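November 20, 2019

I finally took my grandmother's ring in to be looked at. It had been in a sock drawer since June, when my aunt handed it over in an envelope with the word "garnet" on it and nothing else.

The jeweler I went to is Ackroyd, the small one on the second floor over the bank. Elis Prothero has the bench there. He put the ring under the loupe and said the stone is a garnet, so the envelope was right. The band is 10 karat and has been sized at least twice. One of the prongs was worn nearly flat, and he didn't want me wearing it until that was fixed.

I had asked him if it could be very old. There is a family story that it came over with somebody in 1753. He said no, the setting is from the 1920s or so. My aunt did not take this well. 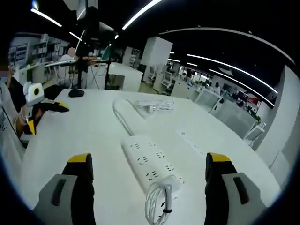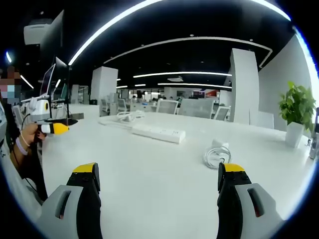
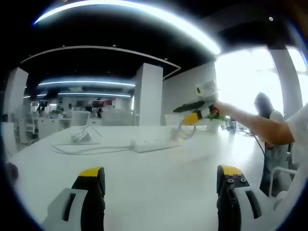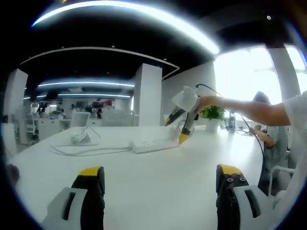

The repair was $100 for two new prongs and a cleaning. I also asked what it would cost to have the stone reset in a new platinum band, and he wrote $2,670 on the back of a card. I put the card in my wallet and went with the prongs.

It took nine days. The ring looks brighter now, and there's some engraving inside the band that I couldn't see before. It reads "Barko," which isn't a name anyone in my family knows. Osaze Bassey from my old building collects signet rings, and he thinks it could be a retailer's mark. I looked through the two books the library has and found no Barko in either one.

I've been wearing it on my right hand. It catches on sweaters a little. Elis told me to take it off for dishes and for the gym, and to bring it back once a year so he can check the prongs. I still need to call the insurance people and ask if they want a written appraisal or if the receipt is enough.

My aunt has since found a second envelope. This one says "pearls?" and I'm picking it up when I drive out there next.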